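Search talks and notes Enter keyword Go

Small things around a basin
Speaker notes, Khang Tiêu, Irnmont home design meetup, March

Start without the title slide. Ask who has a toothbrush cup at home and where it stands. Wait for a few answers.

Main point for the first part: the rim gets used as a shelf whether or not anyone planned it. In the Sekdale survey we had 247 replies, and the most common complaint was clutter next to the faucet. Read out the one from the man with four cups. Don't read the long one.

Cups first. A small cup tips when something long leans in it. A taller cup does better with a long stick or brush, but then it gets in the way of your arm. Put both toward the far side and leave the middle clear.
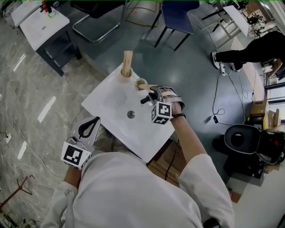 Next, reach. Ronja Eklund's notes from the 26 bathrooms she visited say people almost always put a cup back on the side of the hand they use. Mention that she is left-handed and moved every cup in her own house after that.

Skip the part on wall shelves if we started late. It's in the handout.

Rims. A flat rim will take a cup. A rounded one won't, and adding a mat only hides the problem for a week or two. Check the width before you buy — people measure the bowl and forget the rim. The Momness basin I had at home was fine for the bowl and useless for anything else.

Then the faucet hole. If the faucet is going on the wall, the hole in the rim is spare. It can be plugged, or it can hold something upright.
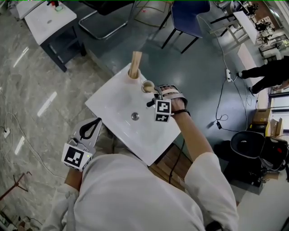
Small beige cup near the upper edge of the basin; pale wooden stick standing in the hole in the rim.

Pause for questions, there will be one on cleaning. Answer: lift everything off, wipe the rim, put back only what you used that day.

Drain: keep it short. Anything narrow enough to go down it should live in a cup.

Finish with the costs. The refit at Huỳnh came to 2000 with the wall faucet, and 70 of that was cups and holders. Handouts are by the door.

Related talks
Shelf depth in narrow bathrooms
Wall faucets: what to ask the plumber
Sekdale survey, full replies
Hooks, rails and wet towels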